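May, notebook, dye bench. 7:40 am start

Madder again. Want to settle the alum question before Salma orders more of it. Last month's skeins came out brick on one end and salmon on the other and we all had a different theory. Mine is the rinse. Salma says the yarn wasn't scoured right. She may be right, the lanolin smell was still there when I opened the bag.

So, scour first this time. Wool from the Wusurdale lot, 200 g, tied loose in four places with cotton. Long soak, warm water, bit of the plain soap. Did NOT agitate. Left it alone and did invoices.

Water came out the color of weak tea. Changed it. Second water still cloudy, third one ok. That's a lot more dirt than the label promised ("ready to dye", sure). Iman is going to write to them.

Mordant: alum at 17 percent of dry weight, disolved in hot water in the jug first, then into the pot. Brought up slow, an hour to get to a simmer, held it there, then lid on and heat off. Plan is to let it cool in the bath. Last time Hazem pulled it out hot to save time and I think that's half our trouble right there.

Madder: 200 g of the chopped root, from the older sack. Two soaks. First soak poured off and kept in the bucket with the blue lid, it's mostly the yellow-brown stuff and Tamara wants it for her sampler. PLEASE don't tip it out. Second soak is the one for the pot.

Keep the pot under a simmer. Cannot say this enough. Goes brown if it gets too hot and there is no getting it back. The thermometer clip is broken so I was holding it by hand and got bored and wandered off twice. Need a new clip. Abdelilah has a spare at home maybe.

Added a spoon of chalk since our water is soft. Color in the bath shifted redder right away, or I wanted it to.

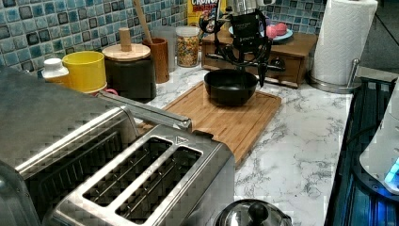 Yarn in at 11:15, wetted out first. Turned it by hand with the long rod, no stirring in circles. Checked a thread at noon: orange. Checked at one: rusty red, even all the way along as far as I can tell in this light. Took a snip and pinned it on the facing page next to last month's. Much deeper.

Leaving it in the bath overnight. Rinse tommorow, cool water, no soap on the first go.

To do
- label the skeins BEFORE they go on the rack
- ask Iman re: refund on the wool
- weigh what's left in the madder sack
- half-strength exhaust bath for the thin Bai yarn, if the color holds
- light test: strip on the south window, half of it covered with card. Salma to pick the card up

Gloves are down to the last pair, left hand has a hole in it. My thumb is orange.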